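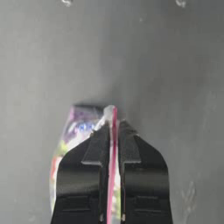
Fingertips closed on a resealable bag, with the seal strip between them.

Drukadov F-2 Replacement Finger Set

The F-2 set restores grip on two-finger grippers used for light, flexible packaging. Each set contains a left and a right finger, two fasteners and a printed setup card. Fingers are sold in matched pairs and must be replaced together. A new finger working against an old one will pull thin film to one side.

Part number: 2372
Finish: black
Rated service interval: 1,360 hours of operation
Availability: stocked at Ulholm and Olivares

Inspection

Open the gripper fully and disconnect power before touching the fingers. Check the upper edges and inner faces for wear, and confirm that the fastener at the base of each finger is seated. Wipe both fingers with a dry cloth. Solvents are not approved for this part.
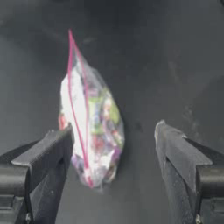 Fingers open on either side of a filled zip-top bag.

After fitting a new set, run five slow open-and-close cycles with no load, then repeat the grip test with a filled bag. Retighten the fasteners once the test is complete. 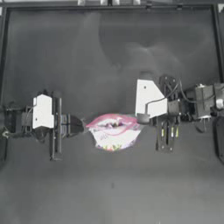
Two-arm cells require a separate alignment check for each arm. Set the left arm first and record its position before moving the right. Bring the jaws toward a test bag from opposite sides and stop short of contact, leaving a strip of the gray work surface visible on both sides of the bag. Confirm that the black cable over the right arm's white bracket has enough slack for the full wrist movement. Any cable that pulls tight must be rerouted before the cell is returned to service.

Service requests for Fivholm cells should quote the part number and the hours shown on the controller.

Page revised June 1, 2020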